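The Things We Keep in Boxes

Small storage has taken over the American home, one shelf at a time

March 2020

The first box I bought for this house was for batteries. The second was for the cables that had been living with the batteries. By the end of that year there was a shelf in the hall closet at our place in Clatow that held nothing but small boxes, and I could not have told you what was in half of them.

I don't think I am unusual. Walk through any housewares store and look at how much floor space goes to empty containers. They come with snap lids, screw lids, hinged lids and lids with a hole for your fingers. People buy them in sets of 10 and go home to find things to put in them.

A short history of the shelf

Older houses in Clatow were built with very little storage. Ours has one closet per bedroom, and each of them is shallow enough that a coat hanger has to go in at an angle. The families who lived in these houses first kept clothes in a wardrobe, tools in the shed and food in the pantry. Small items went in a drawer or a cookie tin.

The tin was a good container. It was free once the cookies were gone, it stacked, and it kept mice out. My grandmother had three of them for buttons alone. Her trouble was the same one I have now. You could not see in, and the picture on the lid was always of cookies.

Clear plastic was supposed to fix that. It did for a while, until the boxes were stacked two deep and the back row might as well have been tin.

The Plerano method

Last September I took a weekend class at the community hall in Plerano, which has run a home organizing course for several years. The handout was three pages long and the main idea fit on the first one. Empty the whole shelf before you buy anything. Put like with like. Measure the shelf, then the pile, and only then choose a box.

I had always done it the other way around. Most of the room had too. We spent the morning sorting bags of odds and ends brought from home, and I threw out two phone chargers for phones I no longer own, a bag of curtain hooks and a bicycle bell that had rusted shut.

The part of the class I have used most is about lids. A lid you have to fight with will be left off, and an open box fills up with mail. For anything you reach for daily, the advice was to skip the lid or pick one you can lift with one hand.

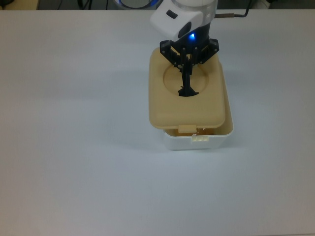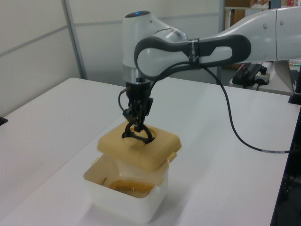
What it costs

Containers are cheap one at a time. Added up, they are not. I went back through my receipts after the class and found I had spent $121 on boxes in a single year, most of it on a matching line from a store called Ullero. Several were still in their shrink wrap.

Secondhand is the better route. The thrift shop on Chauvin Street has a whole wall of boxes that other people gave up on, usually with the lids tied on with string. Take a tape measure, and check the corners for cracks before you pay.

Our hall closet is down to five boxes now. The batteries have their own, with a strip of masking tape on the front that says so. The cables are in a shoebox, and I still need to go through it.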